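Witametti Day is a local holiday kept each October in the town of Parell, where it marks the end of the apple and squash season. It is a friendly, slow-moving sort of day, with a pancake breakfast, a parade that goes twice around the square, and a great deal of visiting on porches.

The holiday began as a one-time supper given by the Hnatiuk family, who had a bumper crop and far too much pie, and the neighbors liked it so well that they asked for
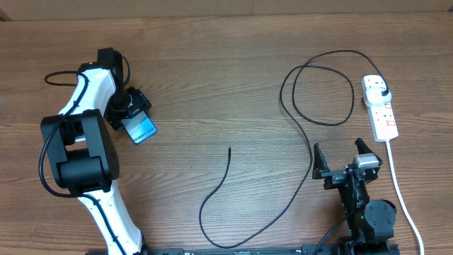 another the next year. The town made it official after 33 years of suppers, and schools have closed for it ever since.

Its best-loved custom is the Zekura, a long braided loaf carried at the head of the parade and then torn up and shared, crust and all, with anyone who happens to be standing close by. The longest on record measured 119 inches and needed some 20 people to carry it.
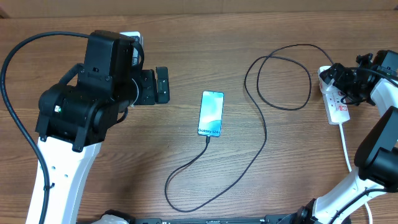 Parell Local History Club
Page editor: Kenza Soliman

Cards are not usually sent, though many families still leave a jar of apple butter on the doorstep next door.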